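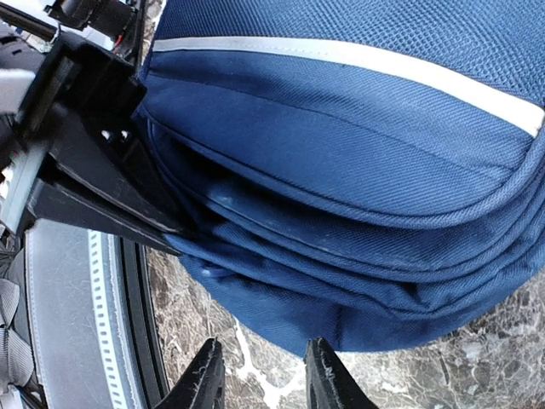 ボタン工場の一般公開に行ってきました(長いです)

12月のはじめに、ボタン工場の一般公開に行ってきました。Tosteckというボタン屋さんで、シャツやコートのボタンを作っている会社です。年に一度だけ工場を開ける、という話は前から知っていたんですが、毎年気づくと終わっていて、今年ようやく間に合いました。うれしくて写真もメモもたくさん取ったので、忘れないうちに書いておきます。工程のところは自分の備忘録も兼ねているので、興味のない方は後半の直売の話まで飛ばしてください。

そもそもなんでボタンなのか、と家族にも聞かれました。裁縫はそんなに上手ではないです。ただ、古着を買うとまずボタンを替えたくなる性分で、手芸店のボタン売り場に入ると一時間くらい平気で立っていられるんですよね。筒に入って側面に見本がひとつ縫いつけてある、あの売り方が好きで。あの筒の中身がどこから来るのか、ずっと気になっていました。

行き方のこと

電車で行きました。途中で単線の各駅停車に乗り換えます。これが乗り換え時間が短くて、跨線橋を渡る羽目になるので、荷物が重い人は前のほうの車両に乗っておくと楽です。私は最後尾に乗っていて、橋の上を小走りしました。

荷物は紺のバッグひとつ。中身は薄い上着、お茶、筆記用具、おにぎり二つ、それから替えたいボタンのついたカーディガン。カーディガンを持っていったのは大正解でした。理由は直売の話で書きます。

単線の電車は盆地の縁をぐるっと回る感じで走ります。刈り取りの終わった田んぼと、軒先の干し柿と、あとはときどき用水路。ストーブみたいに足もとが熱い座席で、朝が早かったのもあって寝そうになりました。寝過ごすと次の折り返しが一時間先なので必死です。窓に額をくっつけて冷やしていました。

駅は無人駅で、改札を出たところに手書きの案内板が立っていました。「ボタン工場→」とだけ。矢印の先が二股なんですよ。前を歩いていた親子連れについていったら、その親子も迷っていて、三人で農協の倉庫の裏に出ました。もう少し先まで案内があるといいなあ、とアンケートに書いてきました。正解は川沿いの道です。橋を渡らずに、そのまま土手を歩けば右手に茶色い屋根が見えてきます。駅から歩いて15分。迷わなければ、です。

受付から中へ

門を入ってすぐのテントが受付で、見学の時間が書かれた札をもらいます。見学は組ごとに出発して、一回が2時間弱。札を首から下げる紐の留め具が、ちゃんとボタンなんです。大きめの、四つ穴の、飴色の。帰りに返すんですが、返したくなかったです。

工場は平屋の棟が横に並んでいて、渡り廊下でつながっています。いちばん古い棟は木造で、もともとは蚕の繭を置いていた建物を買い取ったんだそうです。窓がやたら多くて天井が高いのはその名残だとか。色を見る仕事には北向きの窓がありがたい、と案内の方が言っていました。あ、案内してくれたのは現場で働いている方で、ふだんは検品をしているそうです。声の通る方で、機械の音の中でもほとんど聞き取れました。

入る前に髪をまとめて、袖口を留めて、首まわりのひらひらしたものは外します。私はマフラーをバッグにしまいました。大きい荷物は入口の棚に預けられます。カメラは持って入っていいけれど、色見本の棚だけは撮影禁止。取引先の来年の色が並んでいるからだそうで、それはそうですよね。

樹脂を流すところ

最初に見たのはポリエステルのボタンの材料作りです。シャツのボタンって白い板から抜いているんだろうな、くらいに思っていたんですが、その板の作り方が予想とぜんぜん違いました。

大きな金属の筒を横にして、ぐるぐる回します。そこに色をつけたとろとろの樹脂を流し込む。すると遠心力で筒の内側にぴったり張りついて、均一な厚みの層になるんです。そのまま固まりかけるのを待って、切れ目を入れてはがすと、一枚の大きなシートになります。はがしたばかりのシートは、固まりきる前でまだやわらかい。ゆで卵の白身くらいの感じ、と説明されて、触らせてもらったら本当にそのくらいでした。ぺたんとしていて、弾力があって、ほんのり温かい。

何色かを順番に流すと層になるので、表が貝っぽく光って裏が濃い色、みたいなボタンができるわけです。貝の光り方はパールの粉で出すそうで、筒が回る向きや速さで模様の流れが変わるんだとか。ここは職人さんの手加減が大きいらしく、「今日みたいに冷える朝は固まるのが遅い」とぶつぶつ言いながら温度計を見ていました。樹脂の匂いはけっこうします。換気扇は回っているんですが、苦手な人はマスクがあったほうがいいかも。私は一棟目を出るころには慣れました。

もうひとつ、棒から作るやり方もありました。樹脂を棒の形に固めて、それを金太郎飴みたいに薄く切っていく。水牛の角に似せた茶色のまだら模様は、この棒のほうで作ることが多いそうです。切る前の棒が束で置いてあって、これがもう、羊羹にしか見えない。隣にいた小学生が「食べたい」と言って、周りの大人が全員うなずいていました。

抜くところ、削るところ

やわらかいシートは、すぐ隣の抜き機にかけます。がしゃん、がしゃん、と丸い刃が落ちて、下の箱に丸い粒がざらざらたまっていく。この段階では穴もなくて、おはじきみたいです。抜いたあとのシートは穴だらけのレースみたいになっていて、きれいなんですが、こちらは端材です。何かに使えないのかと質問した人がいて、直売で袋詰めにしているという答えでした(買いました)。

抜いた粒はお湯につけて、しっかり固めます。ざるに入れて湯から上げるところがうどん屋さんそっくりで、湯気で眼鏡がまっしろになりました。

で、削る工程。ここがいちばん長く立ち止まったところです。

粒がひとつずつ機械の爪につかまれて、くるっと回りながら刃に当たって、表の形ができます。ふちの丸みとか、真ん中のくぼみとか。その次に細いドリルが二本、または四本、すとんと下りて穴があく。一個にかかる時間はあっという間で、目で追っていると目が回ります。刃の形を替えるとボタンの顔が変わるんだそうで、壁にその刃がずらっと掛けてありました。一本一本に手書きの札がついていて、「ふち太」「皿」「たらい」「ねこ目」。たらい、というのは真ん中が深くくぼんだ形のことです。ねこ目は、穴のまわりが細長い楕円に彫ってあって、糸が沈むので擦れにくいんですって。手芸店で何度も見たことがある形に、そんな名前があったとは。家に帰って手持ちのシャツを確かめたら、ねこ目が何着かありました。

刃は自分たちで研ぐそうです。研ぎ場は棟の隅の明かりのきいた一角で、砥石がいくつも並んでいて、水の受け皿に白い泥がたまっていました。研いだあとに一個だけ削ってみて、ルーペで見て、また研ぐ。ボタンのふちが少しでも立っていると、ボタンホールの糸を傷めてしまう。だからふちは指の腹じゃなくて、頬に当てて確かめる人もいるんだとか。真似して見本のボタンを頬に当ててみましたが、私の頬ではよくわからなかったです。

貝のボタン

二つ目の棟は貝です。こちらは音が違いました。樹脂の棟ががしゃんがしゃんなら、貝はきいいいん、という高い音。歯医者さんの音です。苦手な人は入口で耳栓をもらえます。

材料の貝は高瀬貝とか白蝶貝とか黒蝶貝とか。高瀬貝は円すい形の巻貝で、殻に赤っぽい縞があって、そのままでも飾りになりそうな姿をしています。それを台に押しつけて、筒型の刃でくりぬく。水をかけながらやるので、職人さんは分厚い前掛けに長靴です。殻の外側の縞がついたままの、いびつな厚みの粒が、ぽこっと抜けてきます。

どこを抜くかは人が決めるんだそうです。殻はカーブしているし、虫食いもあるし、厚いところと薄いところがある。ひとつの貝から一粒でも多く取りたいけれど、無理に端を抜くと薄くて割れる。抜いたあとの貝殻を見せてもらったら、穴と穴のあいだがほんの紙一枚くらいしか残っていなくて、見学の列から「おおー」と声が出ました。クッキーの型抜きで毎回生地を余らせている身としては、頭が下がります。

抜いた粒は厚みでより分けて、表裏を削って平らにして、それから形を削って穴をあけます。ここまで来てもまだ白くぼんやりした感じで、貝の光はそんなに出ていないんですね。光るのは磨きのあとです。

磨きは木の樽みたいな八角形の箱に、ボタンと磨き粉と水を入れて、ごろんごろんとひたすら回します。一晩回すものもあるそうです。樹脂のボタンのほうは水ではなくて、竹や木のチップと一緒に回していました。チップの入った箱を開けると、かつお節みたいな香ばしい匂いがするんです。おなかが空きました。この匂いの話をしたら、案内の方に「新人はみんな昼前に言います」と笑われました。

磨き上がった貝ボタンを、手のひらに一山のせてもらいました。冷たくて、重い。樹脂とは冷たさが違うんです。頬や唇に当てるとすぐわかる、という話も聞きました。しゃらしゃらと高い音がして、窓のほうに傾けると緑や桃色が動きます。しばらくそうしていたら後ろがつかえてしまって、慌てて返しました。すみませんでした。

ナットのボタン

三つ目が木の実のボタン。タグアという椰子の実の種を使うもので、南米から来るそうです。種は栗くらいの大きさで、表は茶色い皮、割ると中は象牙みたいに真っ白。しかも硬い! 爪を立ててもびくともしません。乾かして、スライスして、そこから丸く抜きます。

これの面白いところは、よく染まることだそうです。種なので色を吸うんですね。染め場には小さな釜がいくつか並んでいて、その日は焦げ茶と、少し緑がかった灰色を染めていました。スーツの生地の切れ端が釜の上に洗濯ばさみで留めてあって、そこに色を合わせていく。引き上げては水で洗い、拭いて、窓際に持っていって生地に当てて、また戻す。それを黙々と繰り返しています。乾くと色が変わるので、変わった先の色を想像して上げるんだと聞いて、それは私には無理だなと思いました。家のTシャツを染めて、全部ねずみ色にした前科があります。

ナットは年輪みたいな細い筋が一個ずつ違っていて、よく見ると同じものがありません。ジャケットの袖に四つ並んでいるボタンの筋が微妙に違ったら、たぶん木の実です。帰りの電車で隣の人の袖をじっと見てしまいました。

水には少し弱いので、洗濯のときは裏返すとか、長くつけ置きしないとか、そういう注意も教わりました。コートをクリーニングに出すとボタンに銀紙を巻いてくれる店があるのは、こういうのを守るためなんだそうです。あの銀紙、ずっと飾りかと思っていました。

検品と、大きさの話

最後の棟は静かです。検品と糸つけと箱詰め。白い台にボタンをざっと広げて、すーっと手のひらでならして、欠けや色むらのあるものを指ではじいていく。速すぎて、何を見てはじいているのかぜんぜんわからない。はじかれたものを見せてもらっても、私の目にはどれも合格でした。斜めから光を当ててもらって初めて、ふちに髪の毛みたいな筋があるのが見えるんです。

表裏をそろえる機械もありました。すり鉢みたいな容器がぶるぶる震えていて、ボタンが一列になって坂をのぼっていくんです。裏返しのものは途中のくぼみで落ちて、また底からやり直し。何度も同じところで落ちる子がいて、見ている全員がその一個を応援していました。機械の音よりも、落ちたときの「ああー」のほうが大きかったです。

ここで大きさの決め方も教わりました。ボタンは直径で呼ぶんですが、ジャケットの袖が15ミリだったり、カーディガンの前が18ミリだったりと、だいたいの定番があるんだそうです。ほんの数ミリの差でずいぶん印象が違います。同じデザインの大小を並べた板があって、指でなぞりながら、ああ私のカーディガンはこっちだ、と当てました。

見本室は廊下から覗く形です。引き出しの壁。天井まで全部引き出しで、保管している型は4000だそうです。昔の型もすぐ作れるように、刃と一緒に残してあるのだとか。「おばあさんのコートのボタンが一個なくなった」という手紙が届くこともあって、残りの一個を同封してくれれば、引き出しを開けて探すんですって。見つかることもあるし、よその会社のボタンで見つからないこともある。見つからなかったときは近いものをいくつか入れて返すそうです。この話、メモの字がいちばん乱れています。

お昼

見学が終わったらお昼をとっくに過ぎていました。中庭に屋台が出ていて、Takという喫茶店のカレーが長い列。駅の向こう側でふだん営業している店で、この日は工場まで鍋を運んできたそうです。おにぎりを持っていたのに並びました。匂いに負けました。かつお節のせいで下地ができていたんだと思います。

カレーは見た目が黒っぽくて、食べると甘くて、あとからじわっと辛い。里芋が入っているのは初めてでした。これがとろっとして合うんです。福神漬けの代わりに大根のはりはり漬けがついてきて、それだけおかわりしたかったです。コーヒーは紙コップなのに濃くておいしかった。日なたのベンチに座って食べましたが、盆地の12月なので日が陰ると一気に冷えます。膝掛けを持っている人が多くて、慣れているなあと思いました。来年は持っていきます。

おにぎりは帰りの電車で食べました。二つとも。

ワークショップ

午後はボタンの絵付けならぬ、ボタンのレーザー彫りと、くるみボタン作りがありました。レーザー彫りは子ども優先で整理券がなくなっていたので、くるみボタンのほうへ。布の端切れを選んで、丸く切って、金具にかぶせて、ぎゅっと押すだけです。だけ、なんですが、布の柄をどこに出すかで真剣に悩みます。花柄の花が真ん中に来ると思ったら、半分ふちに回り込んで、なんだか寝起きの花になりました。二個目でうまくいって、三個目でまた失敗。

隣で作っていた年配のご夫婦が上手で、聞いたら毎年来ているそうです。冷蔵庫のマグネットにして、もう扉に貼る場所がないとか。マグネットにするための小さな丸い磁石も一緒に売っていました。

直売!

さて、いちばん楽しみにしていた直売です。倉庫の一角に長机が並んで、浅い木箱にボタンがどっさり。詰め放題の袋と、量り売りと、シートに留めた正規品の三種類があります。

詰め放題はZoturaというシリーズの、型が終わったものが中心でした。マットな質感で、ふちだけつやのある樹脂ボタン。からし色、あずき色、どぶねずみみたいな灰色(ほめてます)。袋は手のひらくらいの小さいものなんですが、ボタンは平たいのでけっこう入ります。コツは先に大きいのを立てて入れて、隙間に小さいのを流し込むこと。前の人のやり方を盗み見ました。最初に小さいのをざらざら入れてしまうと、大きいのが入らなくなります。私は一袋目でそれをやりました。だから二袋買いました。

正規品のほうではSkostikという、貝と樹脂を張り合わせたシリーズがよかったです。表が薄い貝で、裏が樹脂。割れにくくて、洗濯にも強いそう。ちょっと高かったので、じっくり悩みました。ここでカーディガンが役に立ったんです。お店の方が「当ててみますか」と言ってくれて、本当に一個ずつ当てながら選べました。画面や記憶で選ぶのとぜんぜん違います。グレーのつもりでいたカーディガンが、白い貝を置いたとたんに青っぽく見えたり、黒蝶貝だと急によそ行きになったり。結局、黒蝶貝の少し緑がかったほうにしました。穴は二つ穴。四つ穴と迷ったんですが、毛糸には二つ穴のほうがおとなしく見えるという意見に従いました。

当たり前のことかもしれませんが、替えるときは今ついているボタンの直径だけでなく、厚みも見たほうがいいと言われました。ボタンホールは厚みの分も通るので、直径が同じでも分厚いと引っかかる。逆に薄すぎると勝手に外れる。なるほど、前に替えたコートのボタンがすぐ外れるのはそれだったか。

あと、根巻き用の糸も買いました。ボタンの下に糸で柱を作る、あれです。見本の縫い方を書いた紙をつけてくれて、これが手描きの図でとてもわかりやすい。布の厚みの分だけ浮かせて、くるくる巻いて、最後に柱に針を通して終わり。今まで適当に巻いて適当に切っていました。

例の端材の袋も。穴だらけのシートを何に使うのか考えずに買ったんですが、窓に吊るしたら水玉の影ができて、なかなかいいです。

これから行く人へ

・見学は午前の早い組がおすすめです。午後は抜き機が止まっている時間があるそうです。
・床が濡れているところがあります。底のすべらない靴で。
・直売は現金のみでした。駅前にお金をおろせる場所はありません。
・お手洗いは門の横と、検品の棟の奥。奥のほうが空いています。
・替えたい服があるなら、持っていくこと。
・帰りの電車は夕方に一本あくので、時刻表は先に見ておいたほうがいいです。私は土手を走りました。

カーディガンのボタン、帰った次の日に付け替えました。教わったとおりに柱を作って、五つ全部つけるのに夜までかかって、最後の一個だけ穴の向きが横になっているのに着てから気がつきました。縦にそろえ直すかどうか、まだ決めていません。詰め放題の袋のほうは、いま色ごとに分けて空き瓶に入れているところで、あずき色だけ瓶がひとつ足りません。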